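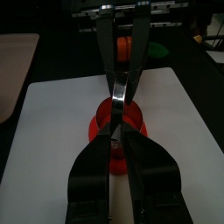
Ticket 506: Two-arm kitchen cell, handling of small household items

Status: Open, pending customer confirmation
Priority: Normal
Product: Stutus two-arm cell, Mendetik control software
Customer site: Backlund, Movville
Assigned to: Frøydis Nyberg, Application Support
Opened: 2026-09-06

Summary of request

The customer is evaluating whether the cell can take over light kitchen work in a shared staff kitchen. The tasks submitted are putting away cups and containers, moving small items on and off a cutting board, and passing an item from one arm to the other. The customer reports that single-arm moves are generally acceptable. Tasks in which both arms work close together over the same object stop before completion, with the message "Joint task timed out." The customer asks whether this is a fault or a limit of the product.

Initial response

The message does not indicate a hardware fault. It is issued when one arm has waited longer than the permitted time for the other to report that it is in position. The default limit is 75 seconds. The customer was asked to supply the task file, the gripper settings for both arms, and the list of objects registered in Mendetik.

Findings

1. The task file was written for an earlier software release. It calls for both arms to reach their final positions before either gripper may close. With a small red object as the target, the fingers of the two arms must come within a short distance of each other, and the collision margin prevents this.

2. The collision margin had been left at the factory value on both arms. This value is suitable for work on opposite sides of the table. It is too wide for a task in which one gripper holds a shiny metal piece over the rim of the red object while the other gripper approaches from the opposite direction.

3. Reflective items were registered under the general object class. Bright highlights on curved metal can shift the estimated grasp point. The reflective class should be used for such items.

4. The work area was set up with a cutting board in the center and the remaining items placed behind it and to the sides.
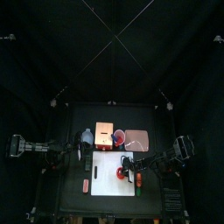
This layout is within the limits given in the installation guide, and no change to it is requested. The customer should keep the same positions during testing so that results before and after the change can be compared.

Recommended actions

a. Convert the task file to the current format using the Mendetik import tool. Keep a copy of the original.
b. Reduce the collision margin for the final approach only. Do not reduce it for general travel.
c. Register metal items under the reflective class and repeat the grasp calibration.
d. Set the second arm to wait at a standoff position until the first arm has confirmed its grip.
e. Run the task at half speed with an operator at the stop control. Return the log whether or not the task completes.

Note on suitability

The customer asked for a written statement on whether the cell is ready for daily kitchen use without supervision. Support is not able to give one. The cell is approved for repeated handling of registered objects in a prepared work area. Unsorted dishes, wet surfaces, and items stacked inside one another are outside the approved use. In an internal endurance run completed in March, the cell performed around 4,000 single-arm placements, and that run did not include joint tasks. The result should not be cited as evidence for the work described in this ticket.

Customer reply

Actions a through c have been carried out. Action d is on hold until an operator is available for a full shift. The customer also asks whether the time limit can be raised in place of changing the approach sequence.

Support reply

The limit can be raised under Task Settings, but this is not advised while the collision margin is blocking the approach. The arms would wait longer and stop with the same message. Please complete actions d and e first and attach both arm logs. The ticket will remain open until they are received.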